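# Needle driver, round three

*Tue 29 May*

So the wrist finally works! Three weekends of swearing at cable tension and I can now tell the left arm to roll without the jaws deciding to open on their own. If you've been following along since the winter you know that was the problem I kept pushing to the bottom of the list, and then it became the only thing on the list.

Quick catch-up for anybody new. I rent a bench at Kelesdale, the shared workshop behind the tile place, and I've been building a small two-arm setup for practicing suturing. It's meant for the bench and nothing else, so please stop emailing me about your dog. The controllers are a pair of handles I made out of old flight stick parts, and the whole thing runs on a board I've been calling Nirer, which was a typo in a file name that stuck.

Anyway, the cables. Each wrist has four of them running down the shaft, and when you roll the shaft they twist around each other and get a tiny bit shorter. Tiny is enough. The jaws feel that as a squeeze or a release, and you drop your needle. Hubert Lehner (two benches over, builds clocks) watched me fight this for one whole evening and asked why I wasn't just correcting for it in software. Well. I'd been trying to fix it with springs, because I like springs.

The correction ended up being 13 lines. I logged the jaw angle at a bunch of roll positions, made a little table, and now the jaw motor gives back whatever the twist takes away. I ran it for 682 rolls overnight with a steel pin in the jaws and the pin was still there in the morning – I may have done a lap of the parking lot.

The other big change is speed scaling. I used to run it so five millimeters at my hand was one at the tip, and that felt great for placing the needle and awful for everything else, like pulling through a long tail of thread. Now there's a foot pedal. Press it and you get coarse, let go and you're back in fine. It took me an evening to stop stomping on it like a car brake.

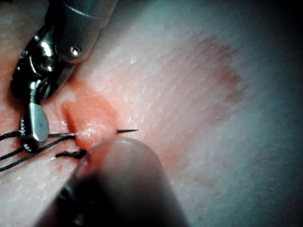 Knots are still where I lose the most time. Passing the needle is kind of soothing once the wrist behaves, but wrapping the thread around one jaw while the other tool stays out of the way takes a lot of tiny moves, and with no feel in the handles I'm judging tension purely by eye. I pull too hard. Obaidul Saha sat down at it last week and was better than me in ten minutes, which was annoying, and his advice was to move the second tool in closer and keep my loops small. He's right, my loops are enormous.

Next up is the force sensing. I've got strain gauges from Schwaiger in a drawer and no good idea how to get the wires past the wrist joint, so if you've done this on a skinny shaft, please tell me how! I'd also like to get the right arm's cables redone before July, when the Nemutia folks have their open bench day and I've sort of promised to bring both arms. The right one still squeaks.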